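How to Plan the Budget for a Two-Arm Training Cell

By Annelies Bühler

At Kitmont we build small table cells where two robot arms practice restaurant and shop tasks. People often write to ask me what such a cell costs. I cannot give one price, but I can show how I make the list, and in which order. My first list was made in the wrong order and I paid for this with many small extra invoices.

Before you start

Write the task in one sentence. Ours was "put the printed menus into their stands and set the stands on the table." Give this sentence to everybody who will sign the order. When a part does not help the sentence, it goes to a second list for later.

Step 1. Fix the table and the frame

Decide the table size first. Both arms must reach the middle, and they must also be able to meet there. We use aluminum profile, with a base rail along the front edge where both arms are mounted. Profile looks cheap in the catalog, but the brackets, the screws and the cutting are separate lines. Ask for one offer with all of it inside. 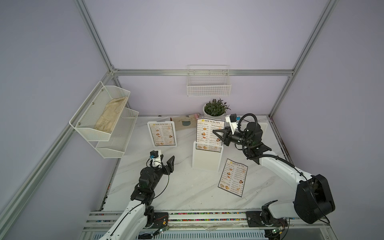
The menu cell with both arms on the front rail.

Put the walls in the same order. Plain colored walls cost little, and if you buy them later you may need to take half of the frame apart.

Step 2. Count arms, grippers and cameras together

A seller will give you the price of the arm. Then you must ask if the gripper is included, and the camera at the wrist, and the mount for this camera, and the cables. I make a table with one row for each side, left and right, and I do not close the row until every cell has a price or the word "included." For our second cell Fabian Lanz compared offers from Prantl and Pindero this way. The cheaper arm was more expensive when the row was full.

Put spare fingers into this step also. They are small parts and they are the first to wear. We order 2 extra pairs with each cell.

Step 3. Make a budget for the objects

This is the part that beginners forget. The objects on the table are equipment too, and the cost comes back again and again. For a menu task you need stands, printed cards and some background things which a real restaurant would have.
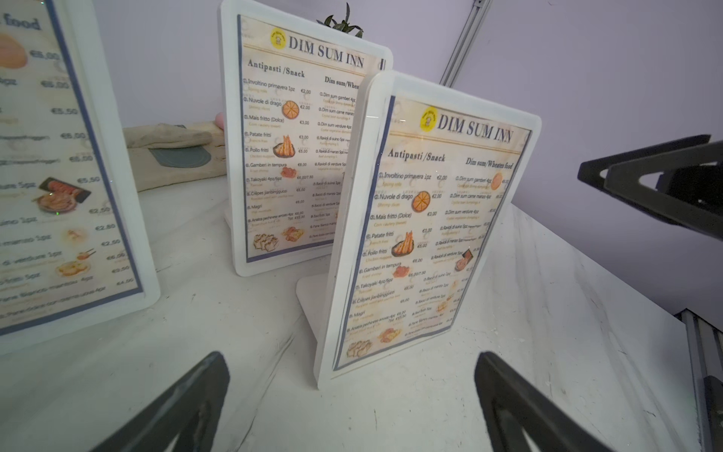
Buy the stands all from one batch, so that the paper fits the same way in each. For the cards, print many more than you think. Paper gets folds, and a folded card is a different task from a flat one. Our last print order was 304 cards, and Jintana Paisan keeps 196 of them closed in the box until the first pile is used. Write down the paper weight, or the next print shop will choose another one for you.

Step 4. Plan for difficult handling

Thin paper is harder than a box or a cup. If your task has soft or thin things, add working hours to the budget. I count them as a cost line like any other, with the name of the person.
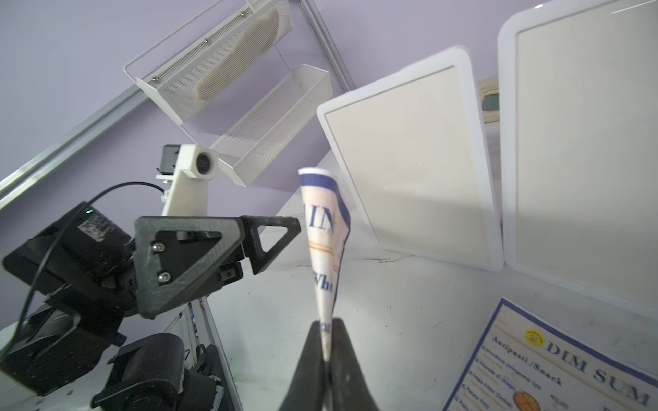
Step 5. Add the running costs

Electricity is a small line. Storage for the recordings is bigger, and it grows every month. Also add cleaning, replacement cables and the yearly check of the frame screws. I keep 7 percent of the total free for things I did not see coming. In December we used all of it for one shoulder motor.

Step 6. Ask about delivery times

Put the delivery time next to each price. Order the slowest item first, even if the rest of the list is not finished. With us it was the motors, and Plusier sent them in two parcels, with two shipping fees. Ask for one parcel in writing.

When the list is complete, give it to a colleague who did not help to make it. Anastasia Raptis reads mine, and she still finds missing cables.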